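Water Use in Shared Student Kitchens
Project report, Stondum Hall, 4 Feb 2025
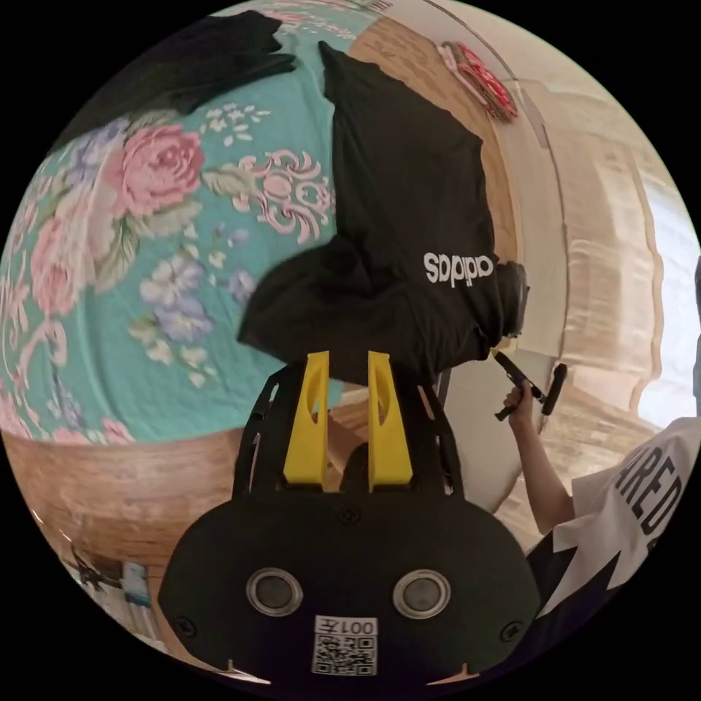
1. Background

Our building has shared kitchens on every floor, and the water bill is split evenly among residents. Last fall the bill went up and people blamed long showers. Our group wanted to find out how much of the water goes to washing dishes and whether a small change in habits would lower it.

We compared 2 kitchens, which we call Flavside and Brollov after the names on their doors. Both have the same type of sink and faucet. Neither has a dishwasher.

2. Method

We read the water meter for each kitchen every morning for 3 weeks in November. In the first week nothing was changed. At the start of the second week we put a plastic tub and a stopper in the Flavside sink, with a short note asking people to wash in the tub and rinse at the end. Brollov was left alone for the whole period.

We also handed out a survey to residents on both floors and got 50 forms back. It asked how people usually wash up, whether they leave the faucet running, and how often they cook.

3. Results

Over the whole period the two kitchens used 2865 gallons together. In the first week their use was close to equal. After the tub went in, Flavside dropped below Brollov and stayed there, although the gap was smaller in the last week than in the second.

Most people who filled in the survey said they leave the faucet running while they wash. Several wrote that they do not like using a tub when it has been left dirty by the person before them. Others said they had not seen the note.

4. Problems

The meters also count water used for cooking and for filling kettles, so we cannot say exactly how much went to dishes. One reading at Brollov was missed – we used the average of the days before and after. Some residents went home before the end of the month, and we did not keep track of which floor they lived on.

5. Next steps

We would like to repeat the test with low-flow faucet heads. The Cheema model fits our sinks and does not depend on people remembering to do anything. We would also run the test for a full semester and swap the kitchens halfway through. The meter readings and a blank copy of the survey are attached at the end of the printed report.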